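Fórum Casa & Arrumação › Quartos › Roupa que ainda não é para lavar

Tópico: A camisa usada uma vez. Onde é que a põem?

trokalance
Membro desde agosto
Mensagens: 48

Boa noite a todos. Sou um homem adulto, com emprego e contrato de arrendamento, e não sei onde pôr uma camisa que vesti durante quatro horas. Para o cesto é exagero, para o armário a minha mulher não deixa, e a cadeira do quarto foi abolida por decreto quando mudámos de casa. O resultado é que tudo vai parar à cama. À noite passa para o chão, de manhã volta para a cama. Já fiz as contas ao preço de um cabide de pé decente e pediram-me 850 coroas por uma coisa que abana quando se fecha a porta.

Como é que fazem?

marlies_lanz
Moderadora
Mensagens: 943

Ganchos atrás da porta. Dois por pessoa, nem mais um. Quando os ganchos estão cheios, alguma coisa vai para a máquina. Funciona cá em casa há anos e não ocupa chão.

Petchrat
Mensagens: 212

Ganchos atrás da porta deformam os ombros das camisas. Ficam com aquele biquinho, parece que a pessoa tem um pardal pousado em cada lado. Cabide normal, janela aberta uma hora, armário. A tua mulher que cheire a camisa e decida caso a caso.

trokalance

A minha mulher não aceitou o cargo.

marlies_lanz

Petchrat, o biquinho só aparece se pendurares pelo tecido. As camisas têm uma presilha atrás, é para isso que serve.

Petchrat

Metade das minhas não tem presilha nenhuma. Se calhar compro camisas de segunda.

n_condori
Mensagens: 67

Trokalance, estou solidário. Mudei-me há pouco e o meu quarto ainda está naquela fase em que a cama faz de mesa, de armário e de armazém.

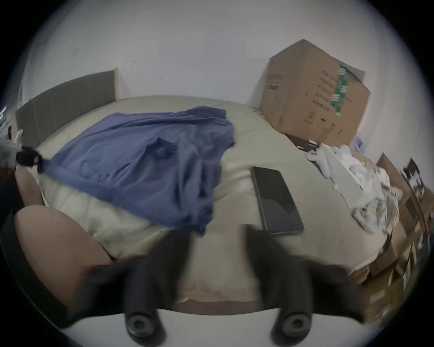
A teoria da cadeira tem um defeito que ninguém menciona: a cadeira só funciona se estiver mais perto do que a cama. A minha antiga ficava junto à janela, a uns 2 metros da porta, e nunca chegou a ver uma peça de roupa. A cama apanha tudo primeiro. A peça azul aterrou na almofada e lá ficou, com a ponta pendurada, e agora ou durmo do outro lado ou tomo uma decisão. Do outro lado há um caixote de cartão encostado à parede, portanto a decisão vai ter de ser tomada. O monte branco ao pé do caixote conta como assunto à parte e agradeço que não me perguntem.

ludmila_k
Mensagens: 390

Nilton, com um caixote desse tamanho em cima da cama, a peça azul é o menor dos teus problemas. Tira o caixote primeiro. Enquanto houver uma coisa grande pousada, todas as pequenas se sentem convidadas.

n_condori

O caixote vai para o corredor assim que houver corredor.

ludmila_k

E tira o telemóvel daí antes de sacudires o lençol. Falo por experiência, o meu bateu na cabeceira e depois no chão. A tua ao menos é estofada.

Petchrat

Essa cabeceira cinzenta com costuras ao alto é que me dá inveja. Já o pó que se mete nos canais, nem por isso. Escova macia no aspirador, de cima para baixo.

dusan.hudec
Mensagens: 15

Discordo de toda a gente. Se a camisa foi vestida, lava-se. Não há categoria intermédia, isso inventou-a quem tem preguiça de ligar a máquina.

marlies_lanz

Dušan, lavar uma camisa por quatro horas de uso gasta a camisa, a água e a minha paciência. Os colarinhos não duram nada assim.

dusan.hudec

Os meus duram.

Petchrat

Duram porque trabalhas de t-shirt, disseste-o no tópico dos ferros de engomar.

trokalance

Ponto da situação: pus dois ganchos atrás da porta, como mandou a Marlies. A porta agora não abre toda, bate no roupão. Os ombros das camisas estão por enquanto sem pardais. A cama esteve livre desde a hora do almoço até às seis e meia da tarde, altura em que cheguei a casa com um casaco.

marlies_lanz

O casaco é na entrada. Abre outro tópico.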